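Moving week, part whatever

Ok quick one, it's late and half the kitchen is still in boxes. We are in the new place in Havport. Mostly. The van came 2 hours late and the guy had a list with 162 items on it, which I signed without reading. Probably shouldn't have. If a lamp goes missing that's on me.

The stairs

Fourth floor, no elevator. Knew that when we signed. Did not really know it until the couch. Trefor Penry from downstairs came out in his socks and helped us turn it on the second landing, would not take a beer for it, took a coffee instead and stayed nearly 20 minutes telling us which windows stick. All of them – but the bedroom one most. Soap on the runners, he says. Will try.

Money stuff

Deposit from the old place still not back. Called twice. Saranya Iyengar at the letting office is nice about it but nice is not a check. She says end of January. I've written it on the wall calendar in red so I can be mad on the right day.

Also the internet. Router's here, line isn't. Typing this on my phone so excuse the spelling, autocorect has given up on me.

Laundry

No dryer in this apartment and the hookup is in a spot where a dryer can't go, so whoever planned that, thanks. Everything hangs up now. Jeans take forever. Towels come out like cardboard, shaking them hard first helps a bit. I've started doing one small load every night after dinner instead of a mountain on the weekend, and it's sort of working? Red stuff still gets washed seperately, I learned that one in college.
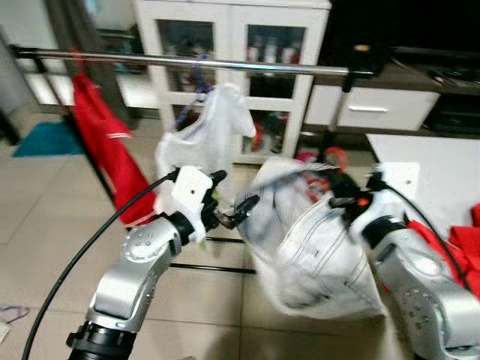

Still to do

Shelf in the hall. Find the good knife. Register with a doctor. Get a key cut for my sister, she's coming to stay and I am not doing those stairs at midnight to let her in. Paint can wait – the green in the bathroom is growing on me anyway.

More when the internet's on.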